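Likico, le kit d'entretien pour bras à deux outils : mon avis après quatre mois

J'ai acheté le kit Likico au mois d'avril, pour notre cellule à deux bras. Je précise que le français n'est pas ma langue maternelle, je demande donc un peu de patience au lecteur. Je m'appelle Finn Sperling et je m'occupe de la mise en place et de l'entretien de cette cellule chez Ruchti, avec ma collègue Kyriaki Koutsoukos.

Le contenu du kit

On reçoit un petit tournevis dynamométrique, un jeu d'embouts, des clips pour câbles, une brosse souple, des chiffons et un carnet de contrôle. Le prix est de 300 euros chez Mavuvar. J'avais d'abord regardé la valise Skolimance, qui coûte 600 euros, mais elle contient surtout des clés trop grandes pour nos poignets.

À l'utilisation

Le tournevis est la meilleure pièce du kit. Les vis des capots argentés sont petites, et avec l'outil d'avant je ne savais jamais si je serrais assez. Maintenant je règle la valeur, j'entends le clic et je passe à la vis suivante. Le manche est un peu court pour ma main.

Les embouts tiennent bien, sauf le plus fin, qui tombe quand on travaille la tête en bas. Kyriaki y met une goutte de graisse. Cela fonctionne, mais pour ce prix un aimant plus fort serait normal.

Notre cellule porte une pince noire sur le bras gauche et une main à cinq doigts sur le bras droit. Pour le contrôle, je laisse la main levée au-dessus de la table, ainsi le poignet reste accessible et je peux suivre le câble jusqu'en bas. La caméra RealSense se trouve du côté de la pince. Je passe la brosse sur le plateau blanc à la fin, car les petites saletés sombres s'y voient beaucoup.

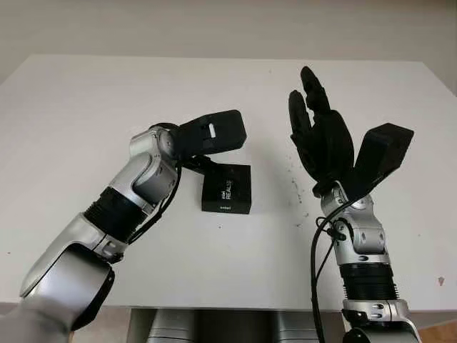 Les clips et les câbles

Ici je suis moins content. Les clips Likico sont rigides et il faut appuyer fort pour les fermer. Il faut aussi laisser assez de mou à côté des soufflets noirs, sinon le câble tire quand le bras se plie. La notice donne seulement un dessin pour un bras sans soufflet. J'ai cassé 2 clips pendant le premier montage, et le vendeur ne les propose pas séparément.

Le carnet de contrôle

Il est imprimé en anglais et en français. Les pages sont prévues pour un outil seulement, j'ai donc ajouté une colonne à la main pour la pince. Le contrôle complet nous prend plus de 10 minutes par bras, selon l'état des câbles.

Mon avis

Je rachèterais le kit pour le tournevis et la brosse. Pour les clips, je conseille de garder ceux d'origine. Mavuvar a répondu à mon message en deux jours, poliment, mais sans date pour les pièces de rechange.

Publié le 2 août 2023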